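Log rotation script deletes the new log as well as the old ones

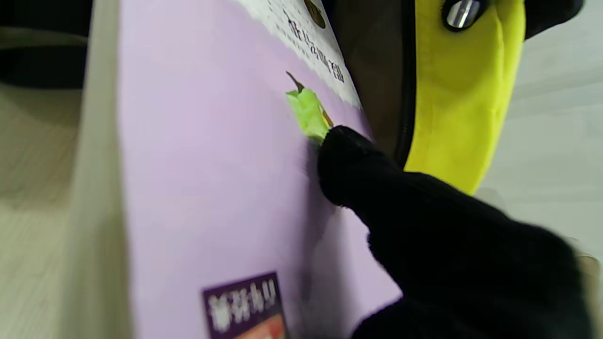 Last edited in December by Signe Ingvarsson (tags fixed)

Chenxi Fu

Hi all, need some help with a scheduled script, been at this since lunch.

Setup: one Windows file server, small office, Murow app writes a log per night into D:\murow\logs. Files get named murow_ plus the date plus .log. I want to keep 12 of them, zip whatever is older, and get a mail when it's done. Found a batch file on some blog, changed the paths, put it in Task Scheduler to run at 2:15 am.

What happens: zip gets made. Mail comes through. But the folder is EMPTY in the morning. Including the log from that same night. And the zip only has the old ones in it so the new log is just gone.

Main part of the script:

set KEEP=12
cd D:\murow\logs
forfiles /m *.log /d -%KEEP% /c "cmd /c echo @file >> list.txt"
zipold.exe @list.txt archive.zip
del *.log /q

If I run it by hand from a command prompt, same thing. I restored the logs from the other backup so nothing lost for good, but I've turned the task off for now.

Also sometimes the task says "last run result 0x1" and sometimes 0x0, no idea what the difference is. Mail says success either way.

Things I tried already:
- running as administrator
- changing KEEP to 6
- moving the del line up (worse, obviously)
- rebooting

No errors on screen that I can see. What am I missing?

Thaís Nogueira

Look at your last line. del *.log /q deletes every file ending in .log in that folder. It doesn't know anything about KEEP or about your list. The forfiles line only writes names into list.txt, it's not protecting anything.

So the order is: list the old ones, zip the old ones, delete everything. Exactly what you're seeing.

What you want is to delete only what's in the list:

for /f "usebackq delims=" %%F in ("list.txt") do del /q "%%~F"

Couple more things while you're in there.

1. Your cd. If the task starts on C: then cd D:\murow\logs does not change drive. Use cd /d D:\murow\logs. If you don't, then the script is running in whatever folder the scheduler started in, usually system32, and you do NOT want a del *.log going off in there. Please put this right after it:

cd /d D:\murow\logs || exit /b 1

Then if the drive isn't there it stops.

2. list.txt never gets cleared. You use >> so each night adds to the same file. After a while it's full of names that don't exist any more, and I'd guess that's your 0x1, depends on how zipold handles a missing file. Add this before the forfiles line:

if exist list.txt del list.txt

3. forfiles returns an error when it finds no matching files. Normal, it just means nothing is old enough yet. So after the cleanup do

if not exist list.txt exit /b 0

and it leaves quietly on nights with nothing to do. No mail on those nights though, if you want one put the mail line in front of that.

4. Check the zip worked before deleting. Right after the zip line:

if errorlevel 1 exit /b 1

I haven't used zipold so check it does return a proper code. Some of these little tools return 0 no matter what.

5. /d -12 goes by the last modified date, it's not "keep 12 files". With one log a night it comes out close to the same. If the server is off for two weeks though, all your logs are "old" and they all go in the zip. Maybe fine for you, maybe not.

Test it with echo in front of the del first:

for /f "usebackq delims=" %%F in ("list.txt") do echo del /q "%%~F"

Run that by hand, read what it prints, and only take the echo out when the list looks right. Use a copy of the folder too. I've wiped a live folder with a "quick test" and it was a long evening.

About the mail, it says success because the script never checks. Whatever mail line you have (you didn't paste it), it just runs at the end. Set a variable when something fails and put it in the subject.

Radoslava Kratochvíl

just use Kakex, does all this for you. retention, zip, mail, you click a few boxes. batch files are a pain

Chenxi Fu

@Radoslava can't install stuff on that server without asking, and I'd like to know how it works anyway. Thanks though

@Thaís OMG the del line. I read that thing fifty times. I thought the forfiles line sort of filtered it.

Put in your changes and ran it on a copy with the echo. Prints only the old ones now. The cd thing was also wrong, task had no "start in" folder set. Turning it back on tonight.

One question, archive.zip gets bigger every night, does it need its own retention or do I just leave it?

Jucélia Vasconcelos

On the zip question, don't keep adding to one file. If it gets damaged you lose the lot, and it takes longer to write every night. We had one go bad with 4000 logs in it and could only get a few back out.

Make one zip per month, put the year and month in the name. Don't build it from %date% in batch, the format changes with the regional settings of whatever account the task runs under. Get it from powershell:

for /f %%D in ('powershell -NoProfile -Command "Get-Date -Format yyyy-MM"') do set YM=%%D
zipold.exe @list.txt archive_%YM%.zip

Then a second forfiles for the zips with a longer number, whatever your office has to keep. And put the zips in a differnt folder, preferably a different disk. Logs and archive on the same D: is not much of a backup.

Small thing on Thaís's answer, if you open list.txt you'll see the names have quotes around them, forfiles does that. The %%~F takes them off so the del is fine. But zipold might not like them. If the zip comes out empty, look there first.

If it still returns an odd code, 127 or whatever, send the output to a file:

yourscript.cmd > D:\murow\run.txt 2>&1

and paste it here. In the scheduler you need cmd /c in front of that or the > gets passed as an argument and does nothing.

Chenxi Fu

Ran at 2:15, new log still there, older ones zipped, result 0x0. Quotes were ok for zipold. Monthly zips going to the E: drive now. Marking Thaís's as the answer, thx both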